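Skarnex tall cabinet: set-up guide
Section 4. Loading the open shelves
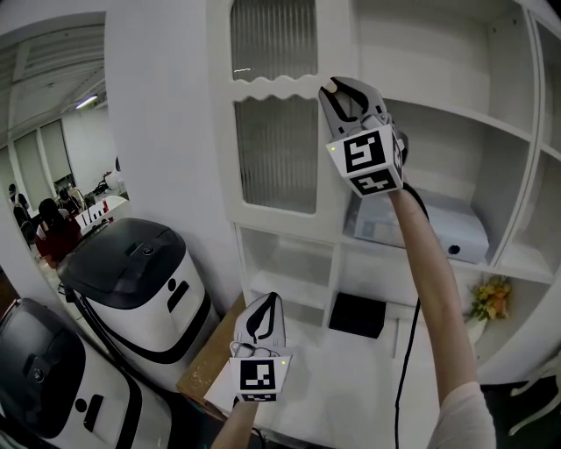

Fig. 4. Frosted doors on the left, open cubbies on the right, flowers at the far end.

The brochure says the open side "organises itself". We have our doubts, so please follow the steps.

1. Fix the cabinet to the wall before anything goes on a shelf. The wall strap is part 33.

2. Start low. Boxes go on the lower level, where a dark one will look heavier than it is.

3. Place any white device on the shelf above, with its front facing out. Leave 200 mm clear behind it. The cable slot is said to take any plug - try yours first.

4. Put a small vase at the end, away from sockets. Artificial flowers are the safer choice, whatever the catalogue shows.

5. Keep whatever you would sooner hide for the frosted side. Frosting softens shapes, but a bright packet may still show through.

Note: the scalloped trim gathers dust. "Wipe-free" is the maker's phrase, and a soft cloth is ours.

Caution: do not use the open shelves as a ladder.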